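Seasonal Clothing Changeover in Family Flats
Project report, Home and Family Studies, Flevport
Submitted May 14, 2019

1. Purpose

The project compared two ways of changing over a household's clothing between the cold and the warm season. In the first, everything is moved on a single day. In the second, garments are moved in stages as the weather allows. The question was which method leaves fewer garments misplaced, and which takes less time in a home with a young child.

2. Households

Four households in the Maillard building took part. Each had at least one child under school age. The flats share the same floor plan, with one built-in cupboard in the hall and a shallow loft space above it. None of the families had a separate room for storage. One had moved in during the winter and still had part of its clothing in removal boxes, which affected the results and is dealt with in section 5.

3. Method

The trial began in late February and ran for four weeks. Two households used the single-day method and the others used the staged method. All winter garments were packed in Drikell boxes, the medium size with the clip lid. The contents of each box were entered in a Plosodus inventory sheet under owner, type, size and condition. Coats and boots were left out of the trial – they stayed on the hall hooks in every flat.

Time was recorded by the parent doing the work, in minutes, and included sorting, folding, packing and writing the label. Washing was not included. A garment was recorded as misplaced if it could not be found within five minutes when it was asked for at the final visit.

4. Results

In total, 208 garments were entered. The single-day method took less time per garment in both flats where it was used. The staged method took longer, mostly through repeated opening of the loft, but fewer items were misplaced. Children's clothing made up the larger share of the misplaced items under both methods. Jumpers and trousers were nearly always found in the box named on the sheet.
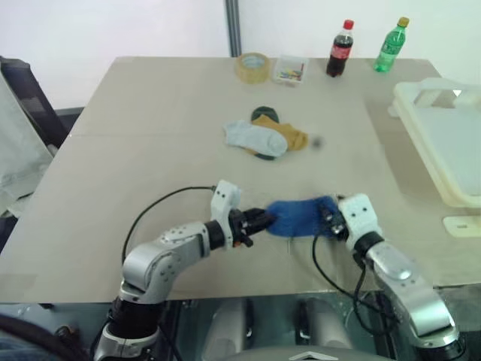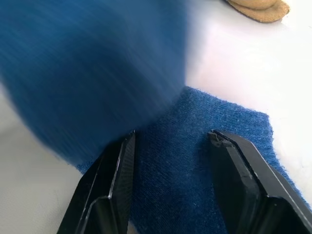
Small items gave the least reliable records. Vests, gloves and tights were often folded inside larger garments and missed when the sheet was filled in. Socks were the hardest type to enter correctly. A single sock, such as the blue one held out between two grippers in the first picture, has to be entered as half a pair, and the sheet had no column for this. Two households left single socks off altogether and one entered each as a full pair – the totals for this type should therefore be read with care.

5. Sources of error

The household with removal boxes had no settled place for anything at the start. Its figures were kept in, but its packing time includes some unpacking. Parents were also interrupted by feeds and naps, and it was left to them whether to stop the clock. Sizes on hand-me-down clothing were often washed out and had to be judged by eye.

6. Further work

The inventory sheet should be given a column for single items and a second one for garments that will be outgrown before the next cold season. A repeat in autumn, with the same flats and the methods swapped, would show how much of the difference in time comes from the families themselves.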